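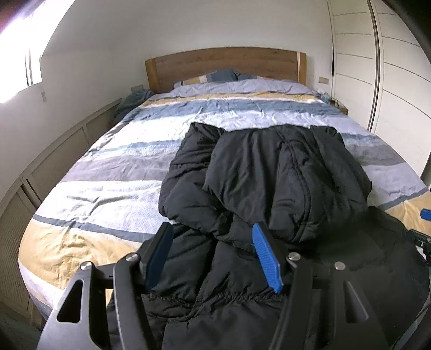 Posted by Evaristo Sanna on Thu 6 April
Filed under: Home, Slow Evenings

I have been trying to become a person who goes to bed at the same time every night, and I want to write down how it's going while I still remember, as I've been known to give up on things by the weekend and then pretend I never started.

It began with my sister, who called one Sunday and asked how I was sleeping, and I said "fine" in a voice that made her laugh out loud. I was not fine. I was staying up until one in the morning reading reviews of garden sheds (I don't have a garden, but there's a very nice one in Trerko cedar and I could tell you anything you'd like to know about it). Then I'd drag myself through the next day on coffee and go right back to the sheds.

So the first thing I did was move the phone charger into the kitchen. That was harder than I expected! I must have reached for the nightstand every few minutes that first evening. I finally got up and found a paperback, an old sea story my father loved, and I've been crawling through it ever since. It's 987 pages long and I'm still on the part where they argue about the rope. 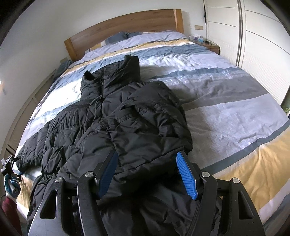
The second thing was tea. I know everybody says tea, and I always rolled my eyes at it, but I've gotten fond of the whole business of putting the kettle on and standing there in my socks waiting. I buy the Tiongson chamomile from the little grocery on the corner, mostly for the tin, and I drink it out of the big mug with the chip in the handle. If I have it any later than nine I'm up again at three, so there's a bit of planning involved.

The third thing is the one I keep failing at, and that's getting up when the alarm goes off at 7, even on Saturdays. Last Saturday I lay there bargaining with myself for a good long while and lost. The Saturday before that I made it, and I went out and walked down to the river and back, and the bakery had only just opened and the woman gave me a roll that had come out lopsided. I ate it on the bridge, still warm, with crumbs all down my front. I'd like more mornings like that one.

My sister has asked for a full report when she visits later in April. She's bringing the kids, which means I'll be woken up at 5 whether I like it or not, and I've already promised pancakes. If any of you have a good recipe that doesn't need buttermilk, please leave it in the comments, because mine come out like coasters.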